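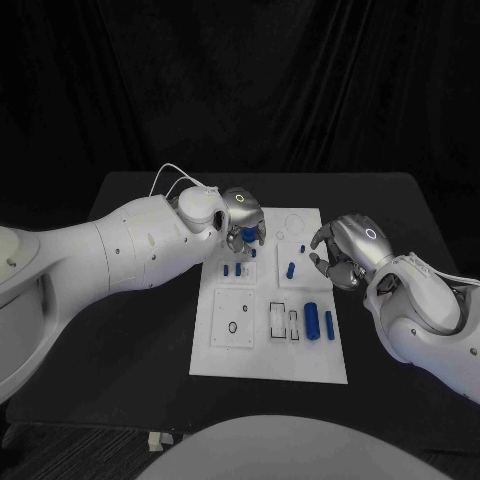
Arnamberg Property Owners Club – Buying and Selling Board

Home Ask Browse topics Members Log in

Search questions Go

Buyer assigned our contract to another company before closing. Do I have to accept that?

Asked by Edit Veres, 24 Aug 2023

I'm selling my late aunt's house in Arnamberg. It needs a roof and most of a kitchen, so I went with a cash buyer and skipped listing it. The buyer was a small company called Emonetti. We signed a four-page contract with an as-is clause and they put $1,071 in earnest money with the title office.

Last week the title office emailed me an "assignment of contract." It says Emonetti has transferred its rights in the purchase to a company called Cokolon. I never talked to Cokolon and I never signed anything with them. The email asked me to initial the assignment and send it back.

When I called Emonetti the man there told me this is normal and the price stays the same. He also said Cokolon would like to "revisit" the closing date and wants another walk-through first. Our contract has one inspection period and it ended already.

There is one more thing. The city found an unpaid sewer balance on the house of $2,094. Emonetti said at the kitchen table that they would cover it. The contract says the seller pays all liens and balances at closing. I didn't catch that when I signed.

So my questions are, can they hand my contract to somebody else without asking, do I have to let Cokolon in for another inspection, and who ends up paying the sewer bill? I'm the executor, if that matters. My cousin thinks I should just cancel and list it with an agent.

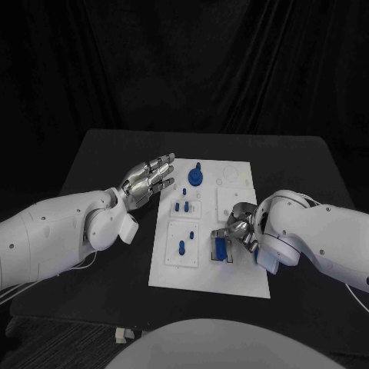
Zofia Borkowska: Look at the first page, where the buyer is named. If it says "Emonetti and/or assigns," you already agreed that they could pass the contract on. If it only says Emonetti, go looking for a paragraph called Assignment. Some contracts say it can't be done without the seller's written consent. If yours says nothing either way, most states allow it, but that's the point where I would pay a lawyer for an hour.

What Cokolon gets is the same deal Emonetti had. Same price, same closing date, same deadlines. The inspection period doesn't start over when the name changes. You can let them walk through if you want to be nice about it, but put in your email that you're doing it as a courtesy and it doesn't reopen any inspection right or move the closing. I've seen a second walk-through used to ask for a lower price a few days before closing, when the seller has already paid for movers.

Don't initial anything until you've read the whole assignment. Sometimes it's just an acknowledgment that you got notice. Sometimes there's a line in it that extends the closing or releases the first buyer. Ask the title office these things in writing:

– Does the earnest money stay where it is, and in whose name?
– Is Emonetti still responsible if Cokolon doesn't close?
– Are there any changes to the contract besides the buyer's name?

On the sewer bill, I think you're stuck with what the paper says. A promise at the kitchen table is very hard to enforce on a real estate contract. You can still ask. They want the house, and you have something they'd like – the walk-through.

As executor, check that your letters from the court are current and that the title office has a copy. That holds up more closings than the assignment does.

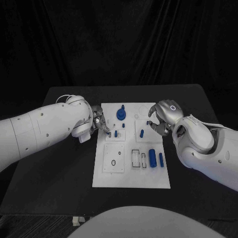

Two robot arms over a white board with small blue parts.

Second answer (member since February)

Had the same thing with my mother's place on Kozma Road. It closed fine. The fee they made for flipping the contract was on the settlement sheet and it made me mad but it didn't come out of my money.

Your cousin is wrong about cancelling, or at least I wouldn't do it without asking somebody first. If you back out with no reason under the contract they can sue to make you sell, or record a notice against the house so you can't sell it to anybody else until it's cleared up. A friend of mine had one of those sitting on a duplex for 97 days. 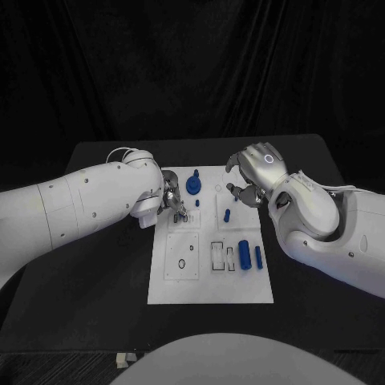 If they miss the closing date that's different. Read what it says about default and notice. Mine gave the buyer a few extra days after a written notice, then I could have kept the deposit and walked away. Send the notice the way the contract says to send it – mine had to be certified mail and email didn't count.

Also call the sewer department yourself and get the payoff good through the closing date. Ours kept adding penalties and the number on the title sheet was old. And keep the insurance going if nobody is living there. Ask about a vacant house policy, the regular one may not pay.

Was this answer helpful? Yes No

Contact | © 2023 Arnamberg Property Owners Club | Back to top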